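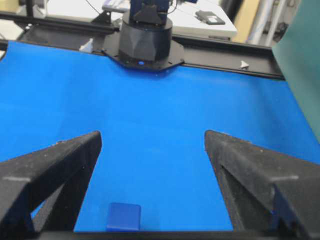 Wrist view, gripper open, blue block on the blue cloth. The base of the other arm is at the far side.

I have been rewriting the part of our two-arm controller that decides when one arm lets go of a block and the other one has it. The old version was a flat script with sleeps in it, and it passed the review in February mostly on luck. Notes below on what replaced it, for the two or three people who asked after the last post.

The stack is three processes. Vulteo is the perception node, Barham is the planner, and Malik is the joint-level controller that talks to the servos. They exchange messages over shared memory and everything gets written to one log. The old script lived between Barham and Malik and belonged to neither, so no log line ever said which side had made a decision.

Perception first. A blue block on a blue cloth is a poor target for a color threshold. In hue the two are close enough that one threshold either misses the block or accepts half the table. Saturation and value separate them better, but folds and shading in the cloth move value by about the same amount as the block's shadowed face does. I dropped the threshold and trained a small segmentation model on 2000 labeled crops, wrist and overhead views mixed. The wrist view was the harder one. With the block close in, the gripper body covers its lower edge, and the mask centroid shifts away from the gripper. Vulteo now fits a square to the visible top face and reports the center of the fit, with a separate flag when any side of the square is inferred.

That flag matters downstream. Barham will plan an approach on an inferred side but will not close on one. It backs off 20 mm, looks again, and only then commits. 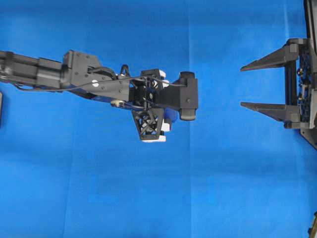
Overhead camera during frame alignment, one arm level with the prongs across the gap.

Next, frames. Each arm has its own base frame and the overhead camera has a third. Calibrating each arm to the camera separately gave small errors that looked fine alone and added up when the two tips were supposed to meet. I now solve for both base transforms in one least-squares problem, using 46 pose pairs, with an extra residual on the tip-to-tip distance. The solver is nothing special. The extra residual did most of the work, and I should have had it from the start.

Two things to watch if you try the same:

 - Spread the poses in height. My first set was nearly planar and the vertical offset was barely constrained.
 - Timestamp joint states at read time, in the controller. I was stamping them on arrival in the planner, and the delay showed up as a rotation error that changed sign with direction of travel.

Then the handover itself. It is a state machine with 4 states, and it lives entirely in Barham:

 1. PRESENT. The giving arm holds the block at the meeting pose. The receiving arm waits with its fingers open, short of contact.

 2. APPROACH. The receiving arm moves in along the finger axis. Velocity is capped, and the target updates from Vulteo until the block is inside the jaw region. After that the target is frozen - the fingers hide too much for the mask to be trusted. 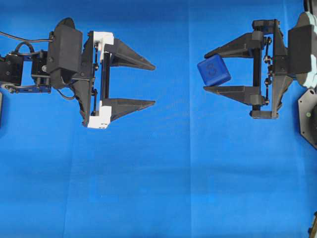

3. SHARED. Both grippers are closed. Malik switches both arms to low stiffness, so that a small frame error bends the arms a little and the block is not pulled out of either hand. Entry to this state requires the receiving servo to report a current above threshold with its position stalled.

 4. RELEASE. The giving arm opens, waits for its own position feedback to confirm, and retreats along its finger axis. Stiffness goes back up only after the retreat is finished.

Every transition has one guard and one timeout, and every timeout goes back to the previous state. There is no separate error state. I had one in an early draft and it collected special cases until it was bigger than the rest.

The replay tool, Proravano, reads the log and steps through transitions with the guard values next to the camera frames. It still drops the last message when a run is killed by hand. The fix is a flush in the signal handler, which I have written and not tested.

Block rotation is still open. Vulteo reports yaw modulo 90 degrees, fine for grasping, no use if a particular face has to end up on a particular side. Reading the printed face would settle it, but I have not decided whether that belongs in the same model or in a second pass after the grasp.

Last updated: April 26, 2019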